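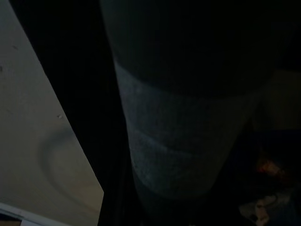 Rhona Geddes

Thread on the 65 bus and what the July timetable does to people in Nultadcombe. I've ridden this route to work for years and went through the new schedule line by line last night.

1/ The short version: the 65 used to run every 20 minutes until early evening. From July it runs every 30 minutes all day, and the last bus out of Gourlay leaves at 8:40 p.m. It used to leave at 10:15.

2/ The transit office calls this a "frequency adjustment." It's a cut. The flyer on the bus doesn't mention the last departure at all. You have to open the full timetable and scroll to the end of the second page.

3/ Who rides after 8:40? Mostly people coming off shift at the hospital laundry and the Lallov warehouse. The late shift at Lallov ends at 9. Those riders now have no bus home.

4/ The transit office says they can take the 4 and change at Gourlay station. I checked. The 4 gets to Gourlay at 9:22. The 65 has been gone for 42 minutes by then. There is nothing to change to.

5/ The other suggestion is to walk from the end of the 4 line. That's a road with no sidewalk for most of the way and no lights past the feed store. I wouldn't do it in daylight.

6/ On numbers. The ridership report says an average of 877 boardings a day on the 65 in spring. It doesn't break that down by hour, so we can't see how many of those were on the trips being dropped. I've asked for the hourly figures twice. Got an automatic reply both times.

7/ I'm not claiming the late buses are full. The 10:15 usually has a handful of people on it. But a bus doesn't have to be full to be the only way home for the people on it.

8/ Jeanie Innes from the riders' group spoke at the public meeting. Her point was that people won't take the bus in if they can't get the bus back. Cut the last trip and you lose the afternoon one too. The planner wrote it down and said it would be considered.

9/ The meeting was at 2 p.m., by the way. There were around 100 people there, and I'd guess most were retired or had taken time off. The people on the late shift were asleep or getting ready for work.

10/ Somebody asked about Skiltitz, the on-demand van service that's supposed to fill the gap. You book it by phone or app. It stops taking bookings at 7 p.m. and doesn't cross the river. So it doesn't fill this gap.

11/ Someone else in my replies said the drivers wanted this. I asked two of them. Both said no. One said his split shift gets longer under the new schedule, with a break in the middle too short to go home for.

12/ What the riders' group is asking for:
Keep one late trip out of Gourlay, at 9:30 or after.
Hold that trip if the 4 is running behind.
Publish boardings by hour before cutting anything else.

13/ The first one could be done by moving a bus. There's a midday trip that sits at the Gourlay layover for 35 minutes. I'm no scheduler and there may be a problem with driver hours that I don't know about. If there is, I'd like to hear what it is.

14/ If you ride the 65 after 8:40, please send a comment. Say which trip you take, where you get on, where you get off, and what you'll do if it goes. Two or three sentences is plenty. Paper forms are at the library desk and the Gourlay ticket window.

15/ If you don't have time to write, tell the driver you'd like to be on the riders' list and they'll hand you a card. Jeanie collects them from the depot.

16/ Correction to post 4: the 4 is due at Gourlay at 9:24, not 9:22. I was reading the old sheet. So the gap is 44 minutes.

17/ A few people asked about weekends. The weekend schedule hasn't been posted yet. I'll add it to this thread when it is.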